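Carpet tile

Carpet tile, also called modular carpet, is a textile floor covering supplied in separate pieces that are laid edge to edge to cover a floor. Most tiles are square, though rectangular planks are also common. Each piece consists of a pile surface bonded to a stiff backing that keeps the tile flat and holds its dimensions under traffic and changes in temperature and humidity. Carpet tile is used mainly in offices, schools, airports, libraries, and other commercial interiors, and to a smaller extent in homes.

The term is distinguished from broadloom carpet, which is woven or tufted in wide rolls, cut to the size of a room, and joined with seams. A carpet tile is a complete unit and needs no seaming tape, stretching, or separate cushion.

Construction

A typical carpet tile has four main layers: the face yarn, the primary backing, a precoat, and the secondary backing. The face yarn forms the visible surface. The primary backing is a thin fabric, usually of nonwoven polyester or woven polypropylene, through which the yarn is inserted. The precoat is a liquid adhesive, commonly a latex, that locks the yarn in place. The secondary backing gives the tile most of its weight and stiffness. A layer of glass fiber scrim or fleece is often set into it to limit growth and shrinkage.

Tufting is the usual method of manufacture. A row of needles pushes yarn through the primary backing, and loopers hold the yarn on the other side as the needles withdraw. If the loops are left whole, the product is a loop pile. If a knife cuts them, it is a cut pile. Patterned and textured surfaces are made by shifting the needle bar sideways, by varying the amount of yarn fed to each needle, or by combining cut and uncut loops. The distance between neighboring needles is the gauge. A finer gauge places more rows of yarn in a given width and generally produces a denser surface.

Needle-punched tiles are made differently. A mat of loose fiber is compacted by barbed needles until the fibers tangle into a felt-like sheet, which is then bonded and backed. These tiles have no distinct tufts. They are often used in entrances, corridors, and temporary exhibition floors.

Fusion-bonded tiles have the yarn pressed directly into a layer of adhesive. The process can make a very dense cut pile with little yarn buried beneath the surface, but it is slower than tufting and accounts for a small share of production.

After backing, the material is cut to size with a die or a computer-guided blade. Squareness is checked at this stage, as a small error in one tile is repeated across a row and can open visible gaps on a large floor.

Materials

Face yarns are most often nylon, either type 6 or type 6,6. Nylon recovers well after being crushed and resists abrasion. Polypropylene costs less and absorbs very little water, but it flattens more readily and has a lower melting point, so that furniture dragged across it can leave shiny marks. Polyester is used in some residential and light commercial tiles. Wool and wool blends appear in higher-priced ranges.

Color may be added before or after the fiber is formed. In solution dyeing, pigment is mixed into the molten polymer, so the color runs through the full thickness of the filament. Solution-dyed yarns resist fading and tolerate stronger cleaning agents than yarns dyed after extrusion. Piece dyeing and yarn dyeing allow shorter production runs and a wider choice of shades.

Backing compounds include bitumen, polyvinyl chloride, polyolefins, and polyurethane. Bitumen is heavy and inexpensive and remains common in several markets. Polyvinyl chloride lies flat and is easy to cut. Polyolefin backings are lighter, which reduces freight weight, though some need closer control of flatness. Cushion backings, usually of polyurethane foam or felt, soften the floor underfoot and reduce impact noise.

Patterns and layout

Many tiles are designed so that the joints between them are hard to see. Mottled and random patterns hide joints best. Striped and linear patterns make the direction of each tile obvious and have to be planned before laying begins.

Four layouts are in general use. In a monolithic layout, all tiles face the same way, and the finished floor resembles broadloom. In a quarter-turn layout, each tile is rotated by a right angle from its neighbors, giving a checkered effect. In a brick or ashlar layout, alternate rows or columns are offset by half a tile. In a random layout, tiles are set in any direction as they come from the box. Arrows printed on the back of the tile show the direction of manufacture.

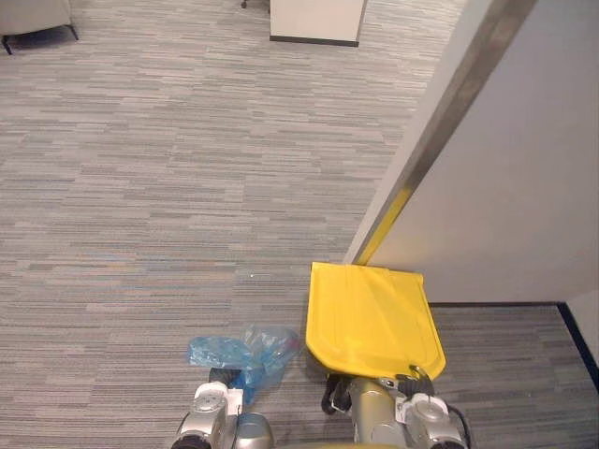 This page was last changed on August 14, 2021.

Tiles from different dye lots can vary slightly in shade. Installers normally keep one lot to one room and mix boxes within a lot. Products designed for random laying are sometimes sold as mergeable, meaning that tiles from separate lots may be combined on the same floor.

Installation

The subfloor must be dry, level, and free of dust, paint, and old adhesive. Concrete is tested for moisture and alkalinity before work starts. Tiles are left in the building beforehand so that they reach the temperature of the room.

Laying begins from a point near the center. Two chalk lines are snapped at right angles, and the starting point is moved as needed to avoid narrow strips along the walls. Tiles are placed along the lines and then outward in steps, forming a pyramid shape in each quarter of the room. They are butted closely but not compressed. Pile trapped in a joint is brushed out before the next tile is set. The edges of the room are finished last with cut pieces.

Three fixing methods are widely used:

Releasable adhesive. A thin film of pressure-sensitive adhesive is rolled onto the subfloor and allowed to become tacky. It prevents sideways movement but lets a tile be lifted by hand.

Corner connectors. Adhesive tabs are stuck to the underside where four corners meet, joining the tiles to one another and leaving the subfloor untouched.

Loose laying. Heavy tiles are laid without adhesive over most of the floor, with a grid of adhesive or tape at intervals and around the perimeter.

Carpet tile is often chosen for raised access floors, where cables and ducts run beneath removable panels. The joints of the carpet are usually offset from those of the panels to reduce wear at the edges.

Wear and maintenance

Soil in commercial buildings is mostly dry grit carried in on shoes. Entrance matting and regular vacuuming remove the greater part of it. Periodic deep cleaning is done by hot water extraction or by low-moisture methods such as encapsulation, in which a cleaning solution dries to brittle particles that are vacuumed away. Excess water can weaken some adhesives and cause tiles to lift at the corners.

Damaged or stained tiles can be replaced one at a time - the main practical advantage over broadloom. A new tile may look brighter than those around it. Some building operators therefore move a worn tile from a less visible area into the gap and put the new one in its place.

Common faults include doming, in which the center of the tile rises; cupping, in which the edges curl upward; and edge fraying, which usually follows poor cutting or a weak precoat. Doming and cupping result from unequal movement of the layers. Both are made worse by moisture in the subfloor.

Testing

Laboratory tests cover dimensional stability, tuft bind, appearance retention, colorfastness, static generation, and reaction to fire. Appearance retention is assessed by exposing a sample to a rotating drum or a castor chair device and comparing the result with reference photographs. Static generation matters in rooms with electronic equipment, and conductive filaments are added to some yarns to reduce it.

Disposal and recycling

Used tiles are bulky and consist of materials that are difficult to separate. Many are sent to landfill or burned for energy. Tiles in good condition can be sorted, cleaned, and laid again in another building. Where recycling is carried out, the face fiber is sheared or stripped from the backing. Nylon 6 can be broken down chemically and made into new yarn, while backing material is ground and returned to the production of new backing. Tiles held by strong permanent adhesive are harder to recover, as they tend to tear or bring up part of the subfloor.

See also

Broadloom
Floor covering
Raised floor
Tufting
Underlay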